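Home | News | Business | Training | Jobs | Contact

Cudunmont workshop sets out budget for second robot arm

Share 13 | Comments 8

A Cudunmont workshop that packs and sorts small parts for other firms has drawn up its plan for a second robot arm, with an order expected to go in by July.

Bhuiyan, which runs the workshop on the Hedadora estate, has had one arm in use since last year. It wants another so that two jobs can be set up at once. At present the arm has to be stopped and given new instructions each time the work changes, and on a busy day that can happen several times before lunch.

Renu Bhatt, who is in charge of equipment at the firm, said the choice of arm had been settled early. Most of the planning has gone into the parts that fit on the end of it.

"The arm is the big number on the quote and everybody looks at that," she said. "We spent very little time on it. We spent weeks on fingers, cameras and cables."

The firm has set aside £3,035 for grippers, wrist cameras and spares. The sum is separate from the price of the arm, which Bhuiyan has not made public while it is still talking to suppliers. It covers one complete gripper, a second camera, two sets of replacement fingers and a small stock of bolts and leads.

Fingers are treated as a running cost. The first arm's were changed twice in its opening months, once after a knock against a metal tray and once when the tips had worn enough to let thin parts slip. Each time the job stopped while new ones were sent. Under the new plan a spare set will be kept on the shelf for each arm, and the person who fits the last set has to reorder the same day.

Staff were also asked what they wanted from the new gripper. The most common request was that it should take the same fingers as the old one. The second was that the bolts should be easy to reach with an ordinary key, without taking the gripper off the arm first.

The firm looked at a gripper with a wider reach and decided against it. It cost more, used its own type of finger and would have meant two kinds of spare in the drawer. Ms Bhatt said the jobs that needed the extra width could still be done by hand.

The wrist camera has had a line of its own in the budget from the start. Bhuiyan's staff use the view from it when they set up a job, to judge where the fingers are before anything is picked up. With the gripper open and close to a plain surface, the two dark fingers show at the bottom of the view and there is little else to go by except soft patches of shadow. 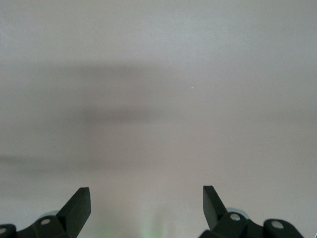 What the money covers

The plan is split between things that must be in place on the first day and things that can wait. The gripper, the camera, the leads and the first spare fingers are in the first part. A stand for the control screen and a second set of trays are in the second, and will be bought only if there is money left when the arm has been fitted.

Lighting was moved from the second part to the first after a trial on the existing bench. Plain, pale surfaces gave the camera few marks to work from, and staff found that shadows moved as people walked past the lamps. The firm has priced two fixed lights and a set of printed markers that can be stuck to the bench. The markers are the cheapest item on the list.

Training is included too. Six members of staff can set up the present arm without help, and Bhuiyan wants everyone on the early shift to be able to do it before the second one is switched on. The supplier offers a course at its own site, but the firm has chosen to pay for a trainer to come to Cudunmont, so that people learn on the bench they will be using.

Three suppliers were asked to quote. Biltenano, which supplied the first arm, is one of them. Ms Bhatt said staying with the same supplier would make spares simpler but that the firm would not pay a great deal more for it. Quotes were compared over a five-year period, including servicing, call-outs and the price of replacement parts.

One of the three was ruled out when it could not say how long it would go on stocking fingers for the model it was offering. Another has been asked to quote again with the delivery charge shown separately.

Space and power

The new arm will stand at the far end of the packing room. The bench there has to be moved back from the aisle by 60 centimetres to leave room for the guard, and a new socket is needed on the wall behind. An electrician has been booked and the cost will come from the building budget.

Delivery is expected to take around 13 weeks from the date of the order. The firm plans to run the new arm on one simple job at first and leave the mixed orders to the older machine. It will move work across once the change-over times have been written down and checked.

Bhuiyan does not expect to cut any jobs. Two people who now spend part of the day waiting for the arm to be set up again will be moved to checking and dispatch. Staff were told of the plan at a meeting on Monday and can see the full list of costs in the workshop office.

If the quotes come in higher than planned, the second camera will be the first thing to go. The two arms would then share a spare between them, and one would have to stop if both cameras failed. Ms Bhatt said she would cut the screen stand, the trays and the extra lights' dimmer switches before she touched the fingers.

"I've had a machine standing still for the want of a part I could hold in one hand," she said. "I'd like to avoid doing that again with two of them."

The final choice of supplier is due before the end of the month. The old arm will be serviced while the bench is being moved, and orders for that period will be packed by hand.

8 comments

Related items
Hedadora estate road to be resurfaced
Biltenano opens parts counter for trade customers
Evening course in machine setting has places left
Small firms asked for views on delivery charges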